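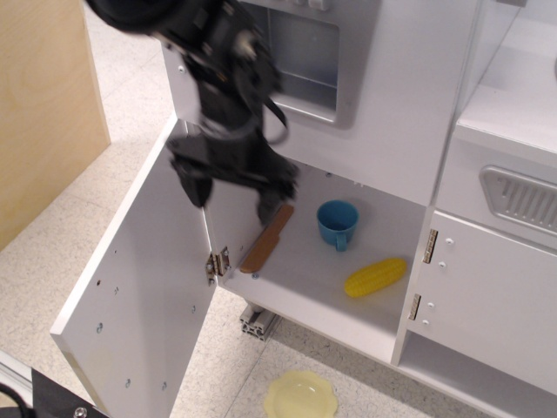
Datasets > Manipulation > Narnia

# Narnia: toy kitchen cupboard demonstrations

Last updated: June

Narnia is a set of 300 teleoperated episodes in which one arm works in and out of the low cupboard of a white toy kitchen. We recorded it at the Rarkcombe lab to train Stusotus, our small imitation policy, and we're really pleased to be sharing it!

## What's in it

Each episode is one short job with a typed instruction, such as "take the knife out of the cupboard" or "put the corn on the plate". The props are ordinary play food and kitchenware: a wooden knife, a blue cup, a yellow corn cob, a pale yellow plate with a scalloped rim. Props are moved between episodes – sometimes only a little, sometimes right to the back.

Cupboards turned out to be a lovely problem. The door swings out into the arm's space, the arm throws its own shadow on the back wall, and a knife lying flat on the cupboard floor is much harder to grip than a cup.

## Layout

- `episodes/` – camera frames, joint positions and gripper state
- `instructions.csv` – one line per episode
- `splits/` – train and held-out lists

## Known problems

- Fast reaches have motion blur. We left them in.
- 4 episodes have no gripper state for the first 2 seconds.
- "Cup" and "mug" are both used in the instructions for the same object.

## Loading

Use the `hsueh` reader, version 5 or later. Older versions drop the last frame.

Questions and corrections to Mei-kuen Tsai, please. If you train something on this, we'd love to hear how it does with the knife.

Filed under: robot learning, demonstrations, household tasks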